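The Nilau workshop opened its doors to visitors for one afternoon in December, and I was grateful to receive one of the invitations. The event was organized by Sigrún Ingvarsson, and the program promised a tour, a short talk and a session at which the staff would demonstrate their current work on handling cloth. I arrived shortly before 2 p.m.

The talk was given by Illia Savchuk. He explained that fabric remains one of the harder materials for a robot to manage. A box keeps its shape when it is lifted; a shirt or a towel does not. The group therefore collects demonstrations from people, who carry out ordinary tasks with a gripper in each hand while their movements are recorded. Mr. Savchuk reported that the team had gathered around 700 such demonstrations since the summer, and that 600 of them had passed review. Folding accounts for most of the total -- picking up and sorting make up the rest.

Several questions followed. One visitor asked whether the person must be trained beforehand. The answer was that 20 minutes of practice is the usual allowance, and that slow, steady motion is preferred. Snædís Zoëga added that the patterned cubes on the grippers allow their position to be followed through each movement.

We then moved to the recording area, beside the white metal cabinets, where the handling of loose cloth was demonstrated.
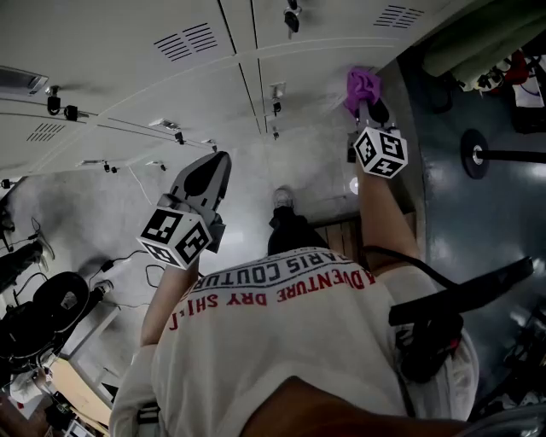 *A purple cloth held in the right-hand gripper during the cloth handling session.*

Visitors were invited to try the grippers for themselves. I found the left hand much harder to direct than I had expected, and my attempt at folding a dish towel took three tries. Hrefna Norðdahl was patient throughout and offered useful advice about keeping the wrists level.

The next open afternoon is planned for the spring. Requests for places should be sent to the Nilau front office.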